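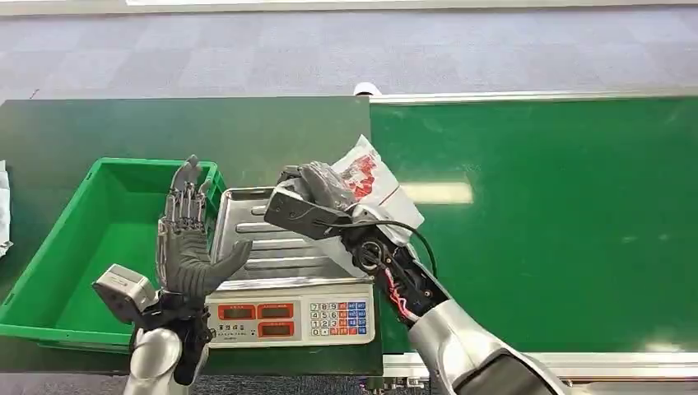 Panagiotis Shehu: Before you order a new gripper, please run it with the arm covers pulled right back from the wrist and tell me if the fault still comes. I've seen this error on arms with perfectly good electronics, and every time the cover was leaning on something.

**Ticket:** right gripper loses communication during bag weighing
**Site:** Bilholm, packing bench
**Cell:** two-arm weigh station, belt on the right, crate on the left
**Software:** Plodotley cell controller
**Status:** open, running under watch

Thanks for the fast answer! I'll put the whole history in one place, because the first report I sent was three lines typed with one hand while holding an e-stop in the other.

The job itself is simple and I still love watching it. The right gripper picks a bag, brings it over the scale tray, lets go, waits for a stable reading, picks it up again and moves on. The left hand stays open beside the tray and steadies anything that slumps. When it's running well it just goes and goes, and the weights come through to the controller as clean as you like.

When it isn't running well, we get this:

```
GRIP_R comm timeout
GRIP_R hold last position
CELL pause, waiting for operator
```

The gripper keeps its last position, so at least it doesn't drop the bag. Acknowledge the fault and it comes straight back to life. That's the maddening part! Everything tests fine a second later.

**What I had already ruled out**

- Scale: zeroed it, then checked it with the 2000 g test weight at each corner of the tray. Good everywhere.
- Power supply: voltage steady through a full run, including the fast move over the belt.
- Gripper jaws: opened and closed them 900 times overnight with the arm parked. Zero faults. I was thrilled for the length of a coffee, and then we started the arm moving and it faulted before the first crate was done.
- Controller: restarted, reloaded the cell program, no change.

So it never happens with the arm parked. It happens on the move, mostly when the wrist rolls over on its way back from the belt. I should have listened to that clue much sooner.

**Covers back, first look**

Followed the advice above. Arm out of automatic, speed turned right down, cover loosened at the wrist, and then I stepped the right arm through the return move one point at a time with my head tilted sideways like a parrot. 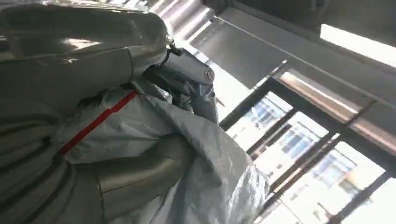
*Connector, cable and gripper cylinder, with the cover draped beneath.*

There's not a lot of space for that cable. It leaves the connector, bends back and goes through the gap between the link and the mechanism past it. With the cover tied up snug, as we'd had it, the fabric had nowhere to go when the wrist rolled. I could feel it go tight under my fingers with the arm stopped at the worst point (brakes on, pendant in my other hand, calm down everybody). It was pressing on the cable right behind the plug.

Then I tried the wiggle test. Gripper powered, arm stopped, a gentle push on the cable toward the link:

```
GRIP_R comm timeout
```

Yes! I did it again to be sure. Fault. Let go, acknowledge, push, fault. I've never been so pleased to see an error message.

I unplugged it and had a look with the loupe. The pins looked straight and clean on both halves. The locking ring was another matter. It turned far too easily, and it hadn't been seated all the way home. I cleaned the contacts, refitted the plug, turned the ring until it clicked and put a paint mark across it so we can see at a glance if it creeps.

**Changes made**

1. Plug reseated, ring locked, paint mark added.
2. Cable given more slack at the wrist and re-tied farther up the link, with a soft strap in place of the zip tie.
3. Cover refitted with the tie one hand's width farther back from the gripper.
4. Return move reprogrammed so the wrist rolls the other way round. It costs a blink of cycle time and takes nearly all the twist out.

Ran it for 10 minutes at half speed, then went to full. No faults. I did a small dance, which the Torkitier driver saw through the loading door and has mentioned twice.

**Still not happy with the covers**

The wiring was the fault, but the covers were what found it, and I'd like them to stop looking for the next one. We use the coated silver-gray material on the arm and the white woven stuff lower down. The woven one is tough as anything and wipes clean beautifully. It also bunches up, and once it has a fold in it, it likes to keep that fold.

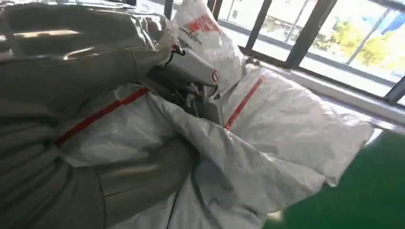

Could the woven cover be fixed at the base only and left free at the top, came the reply, so that it hangs as a skirt and never gets pulled along by the arm? And keep loose bags and wrap off the covers while you test, or you'll never know which piece of plastic is doing the tugging.

Good on both counts. I've done the skirt idea on the right side and it's a real improvement. The fabric slides where it used to drag, and the wrist goes through its full range with no tight spot I can find by hand. I've also added a line to the start-up sheet: bags and wrap go in the crate or in the bin, and nowhere on the arms.

One question back to Wuyts. Do you still make the short cover with the elastic cuff? The part list from when the cell was delivered shows it, but the current one doesn't. If it exists I'd like a pair. If it doesn't, our sewing machine is ready and so am I.

**Hand side**

While everything was apart I gave the five-fingered hand the same check. It hasn't faulted, but it would be silly to leave it with the same strapping that caused all this. 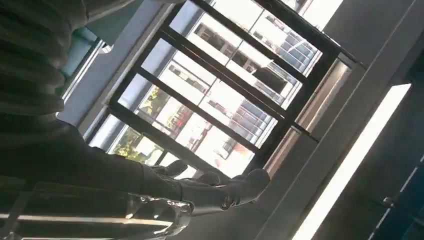 Bilholm cell log, vol. 2, p. 10

Fingers moved one at a time from the pendant, open to closed and back, with the forearm raised well clear of the bench. Thumb too. All smooth, no odd noises, no lag on the screen. I pushed gently on the cabling at every stop and couldn't get a single timeout out of it. Ring tight, paint mark added to match the right side.

I left the forearm strap as it was. There's plenty of slack and I don't want to change something that works in the same week as something that didn't.

**To do**

- [x] Save the new return move in Plodotley under its own name, old one kept
- [x] Paint marks on both plugs
- [ ] Look at both marks at shift start until the end of October
- [ ] Order a spare gripper cable, same length as fitted
- [ ] Hear back on the short cover
- [ ] Redo the overnight jaw test, this time with the arm moving

Please leave the ticket open until that last test is through. I'll paste the controller log in below when I have it, faults or no faults.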